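Setting up a bench for block-and-socket grasp trials

Contents
1. Bench and mat
2. Laying out the parts
3. Teaching the approach
4. Closing the hand
5. Fault table

Written by Valter Veloso, with corrections from Myfanwy Griffiths. Last revised December 15, 2021.

This page covers the peg and block task on the shared bench at the Menby workshop. It assumes the arm is already bolted down, the hand answers on the bus, and the emergency stop has been tested. If any of those is in doubt, go back to the commissioning page first.

1. Bench and mat

Use a plain rectangular desk with clear space under it for cables. Check it for rock before loading it. Lay the mat so that it covers the part of the top the hand can reach and leave the far end bare for things that are only there as clutter. The sandy surface gives the bases some grip, but a firm sideways push will still move them.

Run the mains strip on the floor under the desk. Keep the arm supply and the logic supply on separate leads and leave enough slack for the full sweep of joint one.

2. Laying out the parts

Put the target base on the mat, towards the front, and seat the blue block fully in its recess. The small square knob must point up. Park the spare bases, with the orange cylinders and the second blue block, at the back right.

Then add clutter. We use household items with a mix of shapes and finishes: fruit, puzzle cubes, bags of resistors, wall switch panels, a phone. Clear bags are the most useful, as they upset the depth reading. Nothing tall should stand between the target and the arm's rest position.
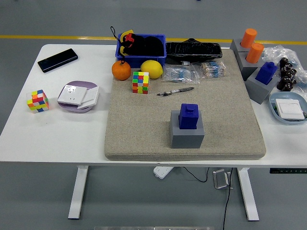

Parts laid out, arm clear of the desk.

The pen beside the target base is part of the layout. Move it for each new run, and do not let it touch the base.

3. Teaching the approach

Jog the arm to a point 100 mm above the knob and store it as HOVER. Lower in small steps until the fingertips are level with the sides of the block and store that as GRASP. Joint speed while teaching is limited to 100 in the Cilunex panel; the units are the panel's own and do not convert neatly to anything.

Store a third point, CLEAR, on the right of the desk. All moves to GRASP go through HOVER. Ismail Fahmy's early script skipped it on the return move and swept a base on to the floor, so the current version refuses to run if HOVER is missing.

Payload should be entered with the hand and its bracket included. With the Voß bracket we enter 285 g for the bracket alone. Leaving it out makes the arm sag slightly at full reach, and GRASP will then be low.

4. Closing the hand

Close the thumb first, until it meets the side of the block, then bring the fingers in from above. Closing everything together tends to twist the block in its recess, after which it will not lift straight. 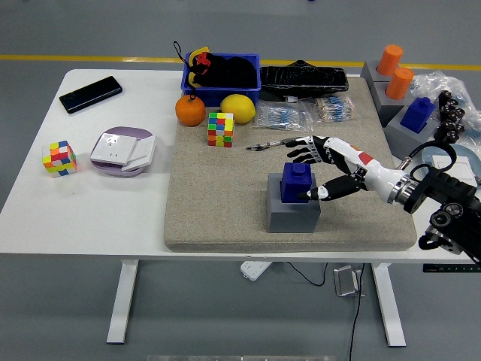

Why close the thumb before the fingers?
The thumb gives the block a fixed side to bear against. With that contact made, the fingers add force in one known direction and the block stays square to the recess.

Set the current limit low and raise it a step at a time. A run of roughly 400 closures in November showed no benefit above the third step, and Judite Tavares had to replace a fingertip pad after trying the fifth.

Lift vertically until the block is free of the recess, pause, then move to CLEAR. Reverse the same path to put it back.

5. Fault table

Block lifts with base attached: recess too tight. Ease the inside walls with fine paper.
Fingers stop short of the block: current limit too low, or GRASP stored too high.
Block tilts on lifting: fingers closed before the thumb. Check the order in the script.
Arm stops over the mat with error R4: Rukberg driver timeout. Reseat the bus connector and restart the driver. Ciarán Mulligan keeps the spare connectors in the drawer marked BUS.
Depth reading jumps near the resistor bags: expected. Mask that area if the run is only testing the hand.

Next page: placing the orange cylinders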